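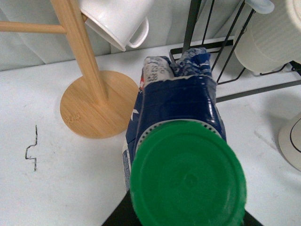 Do the Galtska figures fit a standard hex base without trimming?

Most of them do. The foot soldiers drop straight in, but the two cavalry sculpts overhang at the tail and will foul a neighbouring figure on level ground.

Galtska Border Company, prepainted skirmish set
Stock code 121
Sculpts: Zerrin Kocabaş
Rules cards: Kelly Moura
Maker: Araújo
Condition: new, sealed

The box says "tournament ready". We would take that with some salt. The cards were reissued in June after players found that the Clernmont Pikeman could attack twice from behind a wall, and the new wording is only a little clearer than the old. Sets sent out from 25th July have the revised cards. If yours says "adjacent or near", you have the old one, and you can print the replacement at home.

Paint is the usual factory job. Faces are fair on the captain and poor on the archers. The maker calls the cloaks "hand finished", a claim we can't check and don't much believe at this price. Spears arrive bent more often than they should. Hot water, a gentle push, then cold water will sort most of them out.

What you get
7 figures on round bases
7 rules cards
1 folded terrain sheet (thin paper, creases badly)
No dice, whatever the older listing said

Points: the full set comes to 51 less than the Wonstead Raiders under the published costs, so the "balanced two-player battle" printed on the lid needs some help. Give the Galtska side an extra archer or start them on the high ground. We tried both and the Raiders still won more than they lost.

Will it mix with older Galtska boxes? In theory. The scale has crept up, and the new captain stands a head taller than the first one. On the table you may not mind. In a display cabinet you will.

Single figures are not sold separately. Returns accepted if the inner tray is unopened.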